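**Collection notes, May: bin-to-tray transfer**

The home-kitchen leg of the Skaltska transfer set closed this month with 2,594 demonstrations logged. Of those, 87 have been set aside for review and the remainder have gone through to conversion. The target agreed with Grulbridge was 2,000 usable episodes, so the margin is comfortable even if every flagged episode is dropped.

For members who joined after the last issue: the task is mixed-object transfer between an open cardboard box and a shallow black tray, performed by a person holding the gripper. Objects are soft or crinkly by design. Rigid items were covered in the Ammann set last year and the grasp success there has plateaued. The weak point in the current policy is anything that changes shape between first contact and lift, and the only remedy we have found so far is more examples of it.
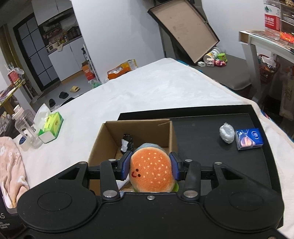
Episode boundaries caused most of the argument this round. Under the old convention an episode began at first jaw movement and ended at release. That cut off the approach, and the trained model tended to arrive over the box at a poor angle and then correct late. The new convention starts the episode with the jaws open and clear of the box, and ends it once they are clear of the placed object again. Mean episode length goes up and so does storage, but the approach segment is worth having.

Other changes to the protocol since the last issue:

- Operators now vary the entry direction between episodes. The first batch was heavily biased towards straight-down entry from the near side.
- The box is rotated on the table at each reset. Squaring it up to the tray is no longer permitted.
- Failed grasps stay in the episode if the operator recovers within the same attempt. They are tagged, not trimmed.
- Household clutter outside the work area is left as found. Clearing it gave us tidy footage and a model that did poorly anywhere else.

The recovery tag deserves a word. Ottilie Kälin ran a small ablation in which tagged episodes were either included or held out, with everything else fixed. Including them improved behaviour after a slip and made no measurable difference to first-attempt grasps. We had expected some contamination, with the policy learning to fumble on purpose, and did not find it. The comparison used a single seed per condition and should be read accordingly. A repeat is queued.

Two-handed work is the other open item. The converter treats the left and right grippers as separate streams and aligns them by timestamp, and on longer episodes the streams had been drifting apart. The cause was a clock sync performed once at session start and never again. It now runs at every reset. Episodes recorded before the fix have been re-aligned using jaw-closure events as anchors, and those that could not be re-aligned make up the larger share of the 87. 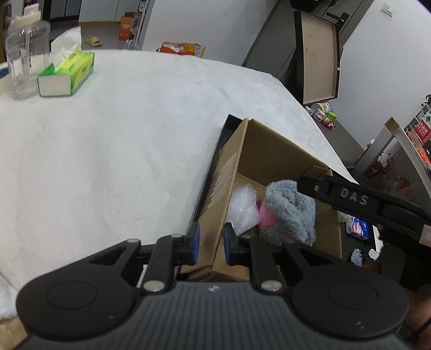
Wall contact remains the least consistent label in the set. Annotators agree readily on whether an object has been grasped, but much less readily on whether a finger touching cardboard counts as an error, a deliberate brace or nothing at all. Part of the difficulty is geometric. With one pad outside the left wall of the box and the other over the interior, a closing motion would take hold of the cardboard itself, and a still cannot tell an annotator whether the operator meant to do that. The same applies when a second gripper reaches across the plush item from the right and hides part of it from the first. We have therefore withdrawn the single-frame labelling sheet. Wall contact is to be labelled from the full clip, with "undetermined" as a permitted value. Please use it – a guess costs more to find later than a blank.

Deltisus has asked whether the set can be released in its own container format. The answer for now is a conversion script and no second copy of the data. Maintaining 2 formats in parallel was tried with the Ammann set and the checksums were out of step before the first revision.

Remaining work before release:

- Review of the flagged episodes, one pass by each of two annotators, with disagreements going to Ottilie.
- Relabelling of wall contact under the new rule. Existing labels will be kept in a separate field.
- A held-out split by object. The present split is by session, and the same soft toys appear on both sides of it.

Annotators with spare hours should sign up on the usual sheet and note which labelling tool version they are running. Anything older than the current build writes the wall-contact field as a plain yes or no and will have to be redone.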